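Recording your first pick-and-place demonstrations at home

So you've got an arm bolted down, a gripper that opens and closes when you ask it to, and a learning library that wants examples. Lots of examples! This part of the guide covers how to collect them without losing a weekend to files you'll end up throwing away. I'm assuming you finished the wiring and calibration pages already. If the arm still drifts when you send it home, go back and sort that first, as every episode you record with a bad zero will teach the policy the same bad zero.

What you need before you start

A working arm and a way of driving it (a leader arm, a handheld controller, whatever you're happy with). One camera fixed firmly enough that it can't sag. A computer with plenty of free disk. A few small things to pick up. A notebook - yes, paper, it's quicker than any form I've tried.

I use Grosell for the recording side and Jastier for training, and the menu names below come from those. Other tools have the same ideas under different labels.

Choose one small task

Write the task down as a single sentence and keep it stupidly narrow. "Pick up the biscuit and put it on the plate" is fine. "Clear the table" is a year of your life. My first set had 38 episodes of three different tasks mixed together and the trained policy did a sort of hopeful wave over all of them. My second set was 208 episodes of one task and it was thrilling, it properly went for the object!

Flat, round things are a lovely starting point because you don't have to worry about which way they're turned. They do have one catch, which is that a thin disc lying on a hard surface is difficult to get fingers under. You can start the episode with the disc leaning on something, or you can practise coming in low and pinching the rim. Pick one approach and stick with it for the whole set. If half your examples pinch the rim and half go over the top, the policy may settle on something between the two and grab air.

Set the recording rate and name your session

In Grosell, open a new session and set the rate before anything else. Changing it halfway means two datasets that won't merge cleanly. Thirty frames a second is plenty for slow table work. Give the session a name that says the task and the object, then a number. Mine look like biscuit-plate-04. Please don't call it test. I have a folder with eleven sessions called test and I'm scared of it.

Check that joint positions, gripper opening and camera are all ticked. Record five seconds of nothing, play it back, and look at the gripper trace in particular. It should be a flat line when you're not touching it. If it jitters, the cable is the first thing to look at, especially where it bends near the wrist.

Recording an episode

Bring the arm to its start pose. Put the object down. Take your hands well back, press record, wait one full second, then move.

Go slower than feels natural, but don't stop dead in the middle. Long pauses are the biggest problem I see in other people's sets, and they were the biggest problem in mine. The policy copies them faithfully and then has no reason to ever leave the pause. If you need to think, think before you press record.

Close the gripper in one clean movement. Lift, carry, lower, open, back away, wait one second, stop. An episode of this sort should be over in less than twenty seconds. If you fumble the grasp but recover smoothly, keep it! Those are some of the most useful examples you'll get. If you fumble and then knock the object across the room, bin it.
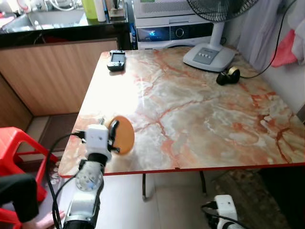
Move the object a little between episodes. I work across the table in a loose grid, left to right and then nearer to farther, and I put a tick in the notebook each time I've done a position. Change the angle of approach a bit too. What you're after is coverage of the area you care about, with no huge gaps and no single favourite spot that gets half the examples.

Light matters more than I expected. A shiny tabletop will throw a bright patch back at the camera, and that patch moves through the day. For a first set I'd record everything in one sitting so it stays put. For a second set do the opposite and spread the sessions out, so the policy sees morning and evening and stops caring. I did one lot on a Thursday evening with the lamp on and it helped far more than another hour of the same afternoon sun would have.

Give the motors a rest every so often. Put the back of your hand near the shoulder joint, and if you can feel the warmth coming off it, go and make tea.

Reviewing and throwing things out

Do this the same day, while you still remember which ones felt odd. Run through at double speed and mark anything with a long pause, a dropped object, a frozen camera or your own hand in the way of the grasp. In my latest set I recorded 543 episodes and kept 506, and I was being fairly generous.

Then open a handful in the joint plot view. You're looking for sudden vertical steps, which usually mean a dropped packet. One tiny step is survivable. A run of them means you should check the connection before recording anything else.

Exporting

Choose Export, then Jastier format, and leave the image size at the default unless you know your training machine can cope. Keep the raw session as well. Disks are cheap and re-recording is a slog. I copy mine to a second drive with Vustaleo straight after the export finishes.

Hold back one episode in ten for checking. Tick the Random box when you do it, so you don't end up with all of them from the last tired quarter of an hour.

Next page: training the first policy on the Cairns config, and what the loss curve should look like after the first few thousand steps.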